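Clirklow Cell Users - mailing list digest
Re: Two-arm shelf cell, left cable loop and jaw settings

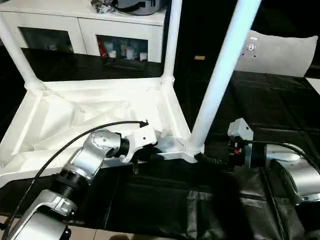
Vol. 3, Issue 9, page 4

Sep 1, 2026

Replying to the question below, with the settings we run on our own cell at Briltov. Ours is the two-arm one that assembles white plastic shelving, with a black sheet over the bench.

Quoted message:
> We have the same pair of arms and the same shelf job. The left gripper
> has started letting go of the base panel when the right arm comes in
> at the front corner. It's worse when the frame is tipped with the legs
> up. We've swapped the jaw pads and it made no difference. The cable on
> the left arm also rides up over the wrist and I'm not sure if that's
> normal. What grip setting are people using, and how often do you redo
> the zero?

Grip first. We started at 100 in the Isosik controller and had the same trouble. At 200 the panel holds and the plastic doesn't mark. The units on that screen are the controller's own, so don't compare them with whatever is printed in the pad supplier's sheet. Change it on both arms. If only the left one is raised, the right arm wins the argument at the corner joint and the whole base swings.

Check where the left jaw lands as well. It should be square on the edge of the base panel and clear of the ribbing on the inner face. If it catches a rib it feels solid at first and then slips when the other arm pushes. Ours was landing a few millimetres too far in after the bench was moved in March, and we spent two days on the pads before anyone got out a ruler.

The cable is a separate matter. A loop over the left arm is fine as long as it has slack at full reach. Run the arm through the whole job by hand with the power off and watch the small connector above the gripper. If it pulls at any point, let out more cable at the base end and tie it again. Don't tape it to the black joint ring - the tape creeps into the gap and it's a miserable job to clean out.

On zeroing, we do it every Tuesday before the first run and after any bump. The counter on our left arm read 3,070 cycles when we last changed the jaw pads and it's at 3,546 now, with no slipping in between. The Sundaram manual says to zero at start-up only. That wasn't enough for us.

One more thing to look at is the sheet. If it has bunched up under the base, the frame sits at a different angle every time and no grip setting will fix that. Pull it flat and clamp it at the back, away from the cables. Folds out at the sides don't matter much.

If it still lets go at 200, post the log from the left controller and the jaw position at the moment of contact. I have our settings file saved and can send it off-list.

Briltov bench maintenance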